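The Arrangement

My aunt left me her artificial flowers, all 50 stems, in a box marked Skerthorpe Fire Sale. There had been no fire that anyone in Wovdale could remember. She had simply liked the sound of it.

The will was firm. The flowers were to be arranged, in her own vases, on her own tablecloth pattern, before the cousins arrived to discuss the house. I had 15 minutes and no gift for it. I began with a stem, on the theory that everything else would have to follow.

It was a very green stem. It had little bumps up its length, like something that had once taken an interest in growing, and a serrated leaf at the top. 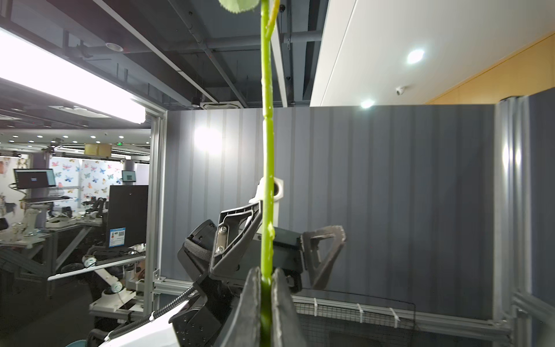
2. The Cousins

They drove in from Ciltmont with a folder. The folder said the house was worth less than they had hoped, and they looked at me as if I had been leaning on it.

"Are those real?" asked the older one.

I said they had been real to her. He wrote this down.

By then I had put the long stems in the clear ribbed vase, where they stood up well enough and leaned off to one side like people waiting for a bus. The pink vase was another matter. It had a wavy mouth and a low opinion of being upright, and it lay among the printed blossoms with a peach tulip still in it. Behind it I had the rest in a heap - a white rose, a blue thing I took for a hydrangea, a rosebud that had gone off by itself. My aunt's instructions, typed in March on the back of a Rashidi carpet receipt, said only "Loose, but meant."
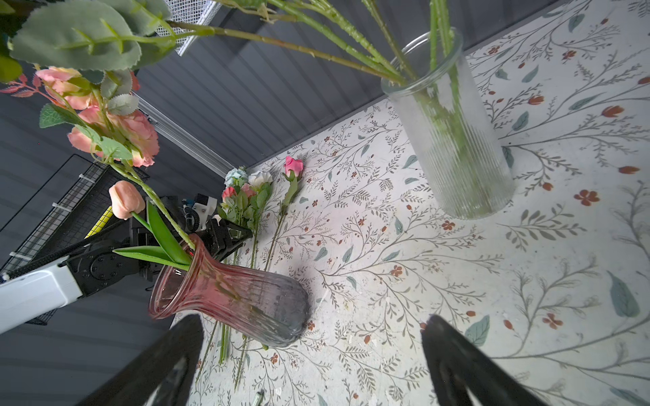
The younger cousin thought the tulip ought to stay exactly where it was, since it was the only one of us who looked comfortable, and she asked whether the will said anything about vases having to stand. I checked. It did not. It had a good deal to say about dusting.

So we left it, and she sat down and moved the rosebud an inch to the left. Her brother closed the folder and asked if there was any coffee. Then he moved it back.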